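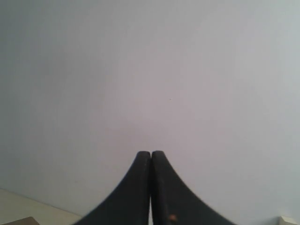

Wrist camera loses depth against plain wall, planner then refuses the approach

delwyn_s
Posted 2021-10-12

Block stacking cell, wrist-mounted camera, planning with Prestetti on top of our own driver. When the arm turns towards the wall the depth image is mostly holes. Prestetti marks the holes as unknown space and treats unknown as occupied, so any approach that passes near the wall comes back "no valid path". Of 83 planning requests in the last batch, 69 were fine. The rest all failed with the wrist facing the wall.

I have already tried raising the exposure and switching on the hole filling filter. Exposure did nothing. The filter invents a surface a hand's width in front of the wall, and that is worse.

Is there a setting to treat unknown as free, or do I have to patch it?

indano_user
There is a setting, unknown_policy in the scene config. Set it to free and restart the planner. We ran like that at Wedstead all through August with no trouble.

merleb
I would not do that. Free means the planner will happily go through a wall it has not seen. If the wall doesn't move, put it in the scene as a fixed box and mask the depth points behind it. Same for the table. Then leave the policy alone.

indano_user
A fixed box only works if your hand-eye calibration is good. Most people's isn't. Ours was out by 2 cm for weeks and the box caused more refusals than the holes did.

merleb
Then fix the calibration. A calibration that is 2 cm out will spoil your grasps too.

delwyn_s
Calibration was redone last week and I trust it. I'll try the box. One more question, should the fingers be masked as well? Open or closed they take up a lot of the lower part of the image, and I think I get stray points from them.
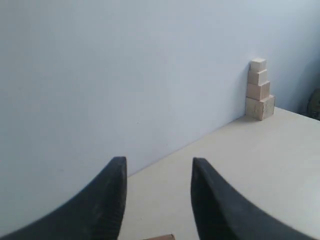 Wrist view, gripper open, stack of four blocks by the wall.

merleb
Yes, mask them, and make the mask from the joint state. A single fixed mask drawn for the open gripper won't fit when it is closed. Render the finger meshes at the current opening, grow the result by a few pixels and throw away the depth inside it.

Your blocks are pale against a pale wall too, so I'd check the segmentation as well before blaming everything on depth.

falcao_fork
The Falcão branch already has the rendered mask. It needs the gripper opening published with a timestamp, otherwise the mask lags when the fingers move fast.

indano_user
Rendering meshes every cycle is overkill for this. Crop the lower part of the image and move on.

merleb
Crop that and you lose the table in front of the gripper, where the next block may well be.

delwyn_s
Wall and table are in as boxes now. The wall approaches plan, checked in simulation only so far. Still getting stray points near the fingertips, so I'll build the Falcão branch and post the config when it runs.

Merle, what do you use for padding on the wall box?

merleb
One centimetre. Start bigger and bring it down.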